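Urbridge Hands: README

Head-view recordings for comparing three controllers on one pair of five-axis wrists

What is in this release

Urbridge Hands is a set of 940 short recordings made from the head camera of a two-handed robot working at a kitchen island. We put it together to settle an argument in our own lab (which controller handles fingers better near a sink?) and it grew into something we think other people will enjoy poking at. Every recording keeps the raw head video, the finger commands, the finger positions that came back, and a short text note from the operator.

The same hands were used all the way through. Only the controller changes:

Prorkix: position control with a stiff default. Fast, crisp, a little rude to soft fruit.
Setiawan: position control with a current limit on each finger. Slower to close and lovely to drive.
Brument: our own blend, which starts stiff in free air and softens once a finger meets something.

We went in expecting Prorkix to win on speed and lose everywhere else. It did win on speed, but it also did far better than we guessed on the faucet tasks, where a firm finger helps a lot. Brument was the best of the three on the bowl and the divided box. Setiawan is the one all of our operators asked to go back to!

Tasks

There are eight tasks, all at the island: move a fruit from the bowl to the counter, put it back, sort a small item into the divided box, lift the drainer tray, set the tray down, turn the faucet on, turn it off, and point at a named object. Pointing sounds too easy to bother with, but it is the cleanest test of finger tracking in the whole set, and we ended up using it as the warm-up for every session.

Layout

clips/ head video, one file per recording
hands/ commands and returned positions, left and right in separate columns
notes/ operator notes, plain text
splits/ train and held-out lists

The held-out list has 124 recordings. Please leave it out of training if you plan to report numbers next to ours. File names start with the controller name, so a simple sort gives you the three groups.

Things to know before you use it

The head camera tilts with the head, so the hands sit low in the view at rest and come up when the operator looks down at the sink. Do not assume a fixed crop.

Finger positions can lag the video by up to 80 milliseconds. The lag is steady inside a recording but differs between controllers, and Setiawan has the most of it. A small script in the top folder lines them up.

The room was in normal use while we recorded. People walk through, chairs move, and things on the counter get shifted between sessions. We kept all of that in. A policy that falls apart when a person passes the island is not much fun to live with, and the Brument recordings with foot traffic are some of our favorites.

The right thumb was recalibrated in August. Recordings from before that are marked old_thumb in the notes, and the offset is small but real.

Planned

More faucet recordings with Setiawan, a left-hand-only set, and a proper write-up of how Brument decides when to soften.

Comments and fixes are welcome on the tracker. The latest one is copied below the still.
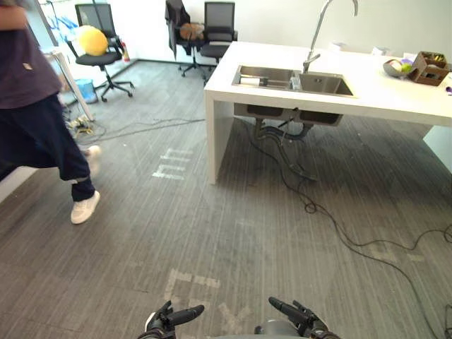
Ran the alignment script on the Prorkix group last night and it worked first try, thank you! One request: could the per-finger current go into hands/ for all three controllers? I would love to see the moment Brument lets go of the stiff setting, and positions alone make that hard to spot.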